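What to ask for before you buy a pair of arms

Isauro Quintero plans equipment spending for Rulleo, a document handling firm that has begun putting paper sorting and filing onto small robot arms. We asked him how he drew up the budget, and what he would change.

He started with the bench. "People price the arms and stop there," he said. "Then they find they need rails, mounting plates, cable, spare grippers and something to stand it all on. I write those down first."

His first plan had one arm per station. It went to 2 after a week of trials with mixed paperwork, when a single gripper struggled to square up a pile. "One holds, one moves. With loose sheets you want both."

Quotes came in from Stinance and Ventura. Quintero will not say which was cheaper, but the gap was 725 pounds a station once delivery was added. He took the dearer one. "They would sell me a single joint motor. The other lot wanted the whole arm sent back, and I'd have had a station idle while it was in the post."

He also keeps 200 pounds a station aside for small parts – cable ties, sleeving, bolts, connectors – and says that line gets questioned at every review. He leaves it in.

Wall panels were a late addition. Rulleo wanted the same background behind every job, and printed panels were cheap enough to go through without a second signature. "Pick a pattern you can reorder," he said.

Software is on a yearly licence from Dromo, paid each June. Quintero would have preferred to pay monthly for the first year, while the number of stations was still changing.

Asked what he would tell another buyer, he said to test with real work. "Bring your own paper. Typed pages, drawings, a clipboard, some of it upside down. The supplier's demo will use clean new sheets, all the same size." 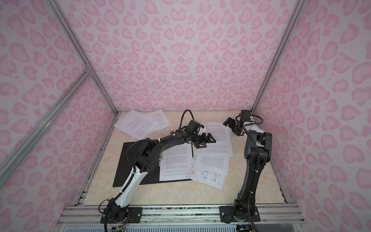

Questions to put to a supplier

Can I buy single parts, and how long do they take to arrive?
Are rails and mounting plates in the price?
Who pays the carriage on a return?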